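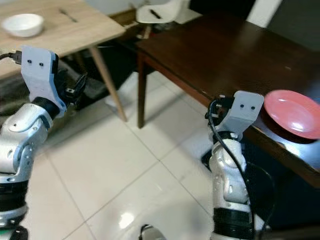 Handout 3: Reporting a celebrity breakup

Home Courses Handouts Contact
Search this site
Enter keywords

Entertainment Reporting, R. Hinrichs
28 Jun 2019

Breakup stories usually start with an absence. One half of a couple skips a premiere, or stops liking the other's posts, and fans fill in the rest. An absence is a lead. It can't carry a headline until someone confirms what it means.

Where the story comes from

Publicist: on the record, but working for one side. Ask whether the statement is joint.
"A source close to the couple": ask how the source knows. Two people repeating the same friend count as one source.
Fan accounts: good for dates and old posts. Check every screenshot against the live account.
Court filings: the strongest material. Read the filing itself and note who filed.

Class case: Clunetti and Kettler

The singer Clunetti went to an awards dinner in January without her boyfriend, the actor Kettler. The gossip site Wovivell ran "It's over" that night, based on 3 fan comments. The Drovotik newsletter waited for the publicist and ran 200 words the next day: he was filming abroad and the couple were still together. Wovivell changed its headline but left the web address as it was, so the old claim still showed up in searches.

Points to discuss:
- What could Wovivell have published that night and stood behind?
- Does "fans are asking" make a rumor fair to print?
- Where should the correction go — top or bottom?

Assignment

Write the same story in 100 words, then in 800. Mark each fact with its source in the margin. Leave out reader reactions in the short version. In the long one, quote no private accounts.

Comments

Jannik Heitmann: Do the margin notes count toward the 800?

R. Hinrichs: No, body text only.

mk_: I read the Wovivell piece when it came out and never saw the correction.

Jannik Heitmann: Can we use a different couple for the long version?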